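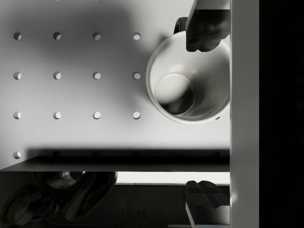 The Postbridge tap water survey has now finished its first round of sampling, and this report covers the work paid for by the Givau Fund up to the end of that round. We asked households to do two things on the same morning: fill the sample bottle from the kitchen cold tap before any other water was used, and write down how the water looked and smelled. The second part gave us more trouble than the first. Our instructions told people to pour some water into a white mug and look straight down into it, and even a plain white mug seen that way has a darker crescent of shadow along one edge of its flat bottom. A number of residents wrote this down as "gray at one side" or "something at the bottom." We have changed the sheet. It now asks them to turn the mug and see whether the dark part turns with it.

Sampling

Kits were mailed to 2,000 addresses in the older part of Postbridge, where the service lines were laid before the town kept proper records. We received 1,067 bottles back. Of these, 991 could be tested. The others were left out for the usual reasons: no address on the label, a bottle less than half full, or a form saying the water had been run for several minutes first. We wrote to every household whose bottle could not be tested and offered a second kit.

The kits came from Wateo, as planned in the grant application. Packing them ourselves instead of having them shipped ready to use saved money but took up most of two weekends. The return labels were printed too small in the first batch, and the post office sent some of them back to the resident. Later batches used a larger label and we had no more complaints on that point.

Returns were uneven across the area. The streets near the river answered well. The apartment buildings by the rail yard answered poorly, even after a second letter, and we think part of this is that tenants there do not open mail addressed to "Resident." For the next round we plan to go through the building managers and leave kits at the door.
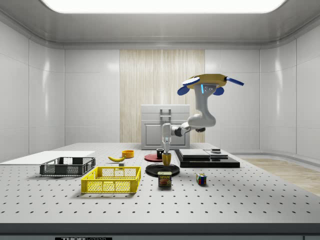

Why are result letters taking longer to reach residents than the work plan said?

The lab returns results by batch, and we hold each batch until the addresses have been checked against the town's parcel list, so a household that sent its bottle early may wait for one that sent it late.

We have asked Böttcher, the lab doing the lead and copper tests, to send smaller batches. They have agreed to this for the second round at no added charge.

Lab results

Lead was above the limit set in our work plan at 15 addresses. All of them were called or visited before the letter went out, and each was given a filter pitcher and a set of spare cartridges. A follow-up sample has been taken at most of these homes. The remaining follow-ups depend on when the residents are home, and two of them have asked us to wait until kitchen work is finished.

Copper was not a concern in the first round. Hardness was high nearly everywhere, as people in Postbridge already know from their kettles. Hardness was not part of the original scope, but the Wateo strips include it and residents asked for the number, so we print it in the letter with a note that it is not a health result.

Several of the homes with high lead are on the same block, and we first took this to mean a shared service line. The town's utility office has since found an old repair card showing that the line there was replaced. That leaves plumbing inside the houses as the more likely source. We are not ready to say so in print. A second sample from each home, taken after the tap has run, should help settle it. 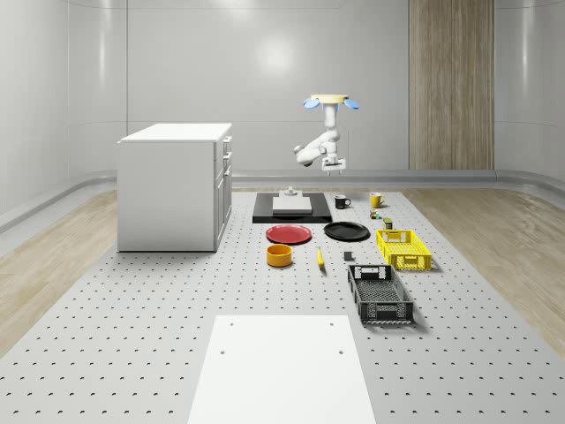 White cabinet with drawer and door fronts.

Public meetings and printed material

We held one open evening at the library and one at the school. The library evening was better attended. Most questions were about cost: who pays if a pipe has to be dug up, and whether a bad result has to be told to a buyer. We could not answer the second one and have asked the town's legal office for a short written statement that we can hand out. We have not received it yet.

The leaflet was printed once and then reprinted after two mistakes were found, one in the phone number and one in the table of units. The reprint cost came out of our own general budget and is not charged to the grant. Copies of the corrected leaflet are at the library desk, the town hall and the clinic.

We had also promised a web page where residents could look up their street. This has been put on hold. Some residents were uneasy about results being shown even at street level, and on the shorter streets it would be easy to guess which house was meant. We would like to replace the page with a single map divided into larger zones, and we ask the Fund to approve that change.

Budget

Spending is close to plan overall. Postage went over, mainly from the returned labels and the second letters. Lab fees came in under, as fewer bottles were tested than we had allowed for. We request permission to move part of the unspent lab money to postage and to filter cartridges for the second round. A revised budget sheet is attached to the paper copy of this report.

Storage was another small cost we had not planned for. Bottles waiting for pickup were kept in the back office at first, but the room gets warm in the afternoon and the lab asked for somewhere cooler. We now rent shelf space in the basement of the building next door - the rent is low and is shown under "other."
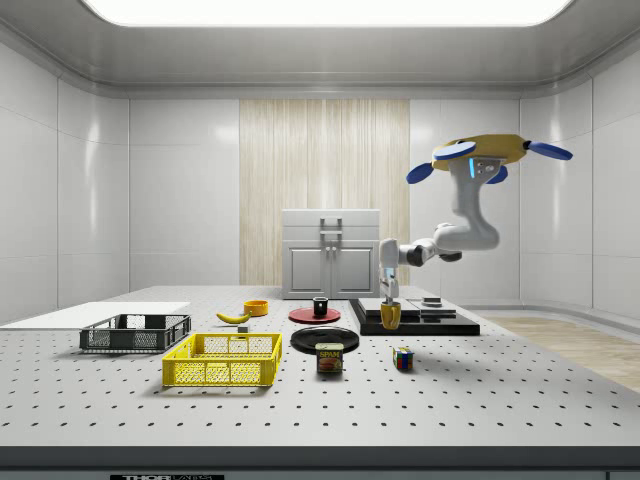
Postbridge, Sunday, May 3, 2026

The second round will cover the same area, starting with households that did not answer the first time. Kits are on hand and the new instruction sheet has been tried out with a few families who had trouble with the old one. The note about turning the mug was understood. The line about not using the tap overnight was not, and it will be rewritten to say plainly that flushing the toilet also counts.

Work left to do before the final report in October:

Follow-up samples at the remaining homes with high lead
Door-to-door delivery in the apartment buildings
The zone map, if approved
A third open evening, this time near the rail yard
A written summary for the utility office, with addresses removed

We expect to finish the sampling on time. The map depends on when we hear back from the Fund, and we would be glad to have a decision before the second round of kits goes out. The legal statement will be sent on as soon as it reaches us.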